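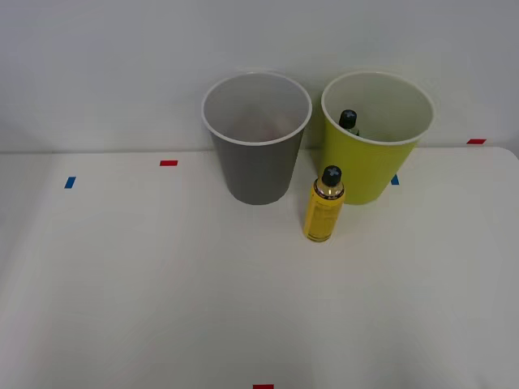
MINUTES: NOVEMBER MEETING
3 min read | 4 comments | 71 shares

Started 6 pm, back table. Magdy El Fassi in the chair and also typing, so excuse gaps. Apologies from the Seron people, stuck in traffic.

1. Last minutes
Read, agreed. One fix: it was the Cikley order that was late, not Fikham.

2. Sorting the small bottles
Long talk. Yellow bottles with the black caps keep getting mixed in with everything else on the shelf. Proposal was paper cups by color, gray for bottles to go back, yellow-green for bottles to keep. Set it up on the white table so people could see. One bottle in the yellow-green cup already, another still standing in front waiting on a decision. Nothing in the gray.

Q from the floor, can you tell what's in the cup without lifting it out? Cap yes, the cross on top shows fine. Label no. Somebody wants taller bottles to go in a box instead, fair point, carried over.

Agreed: two cups, no third one. Cups stay at the back of the table near the wall so they dont get knocked.

3. Cups, money
Pack of 100 is cheaper per cup than the small pack. Objection that we will never use 100. Counter, they get used for drinks anyway. Vote 6 for, 4 against. Magdy to order.

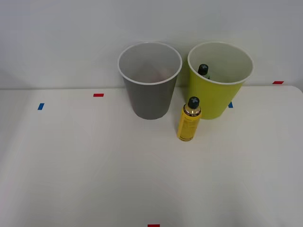 Khương Supplies & Shelving Club | Minutes

4. The bottle in front
Back to this as item 2 left it hanging. Still out in front of the cups, yellow liquid, same kind of cap as the one in the yellow-green cup. Keep or return? Keep, on a show of hands. Goes in with the other one after the meeting. If two is too tight then use a second yellow-green cup, do not put it in the gray.

5. Shelf labels
Not done. Printer. Moved to next time agian.

6. AOB
- Fikham catalog is in the drawer, please put it back when done.
- Wipe the table before you leave.
- Key to the cupboard is missing, check your coats.

Closed 7:10. Next meeting same table, same time.

Recent
Minutes: October meeting
Cikley order, what came and what didn't
Shelf plan, second draft
Who has the cupboard key?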